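28 May 2024
Sinbridge notebook, kitting bench

Bit of a slow start. Maribel V. and I spent the first hour arguing about pick order again (she wants bottles first, I want them last so they don't get knocked over by everything else coming off). We settled on her way for the morning and mine after lunch, and I owe her a coffee if hers comes out ahead.

Bereket has had the rig going in the simulator since yesterday, so the sorting job now exists twice — once there, once on the real bench with Remzi and the night crew doing it by hand. I keep having to say which one I mean!

Remzi came up at break and watched over my shoulder for a good 20 minutes. He's done mixed small parts here for 15 years and he spotted straight off that we'd bunched everything on the block the way no picker would leave it. He'd spread the little ones out first and then start. Fair point, and it goes in the next layout.

He also asked the question I'd been dodging, what happens to his lot when this goes live. I told him what Toshio told me: the two-arm station takes the repetitive sorting, and the crew move to checking and the awkward orders. He said checking is harder on the eyes and pays the same. I've written that down for Toshio word for word.

Layout as it stands, stone block with the small items on top, both grippers up and the floor bits left in: 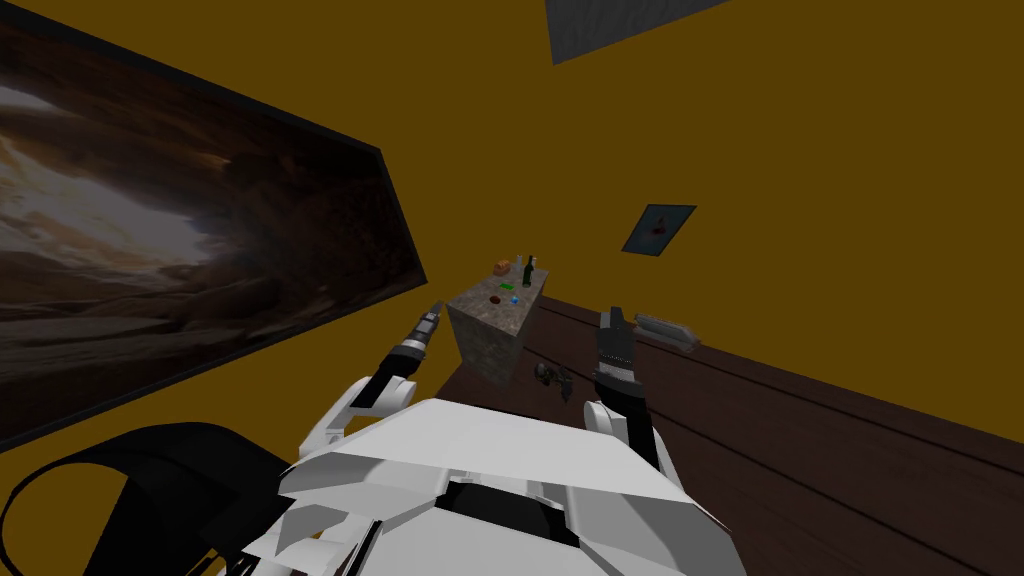

Shift changes, as far as I know them

Nights keep their present numbers until December. After that the rota gets redrawn and I want Remzi in the room when it is, not hearing it second-hand from me.

Training is down as 40 hours a head. Bereket thinks the stop and restart procedure alone wants a full day of that, and I'm with him — people will be standing next to this thing for a whole shift.

To do: spread the small items out, rerun both pick orders, ask Toshio about the checking rate. Also find out who took the good stool.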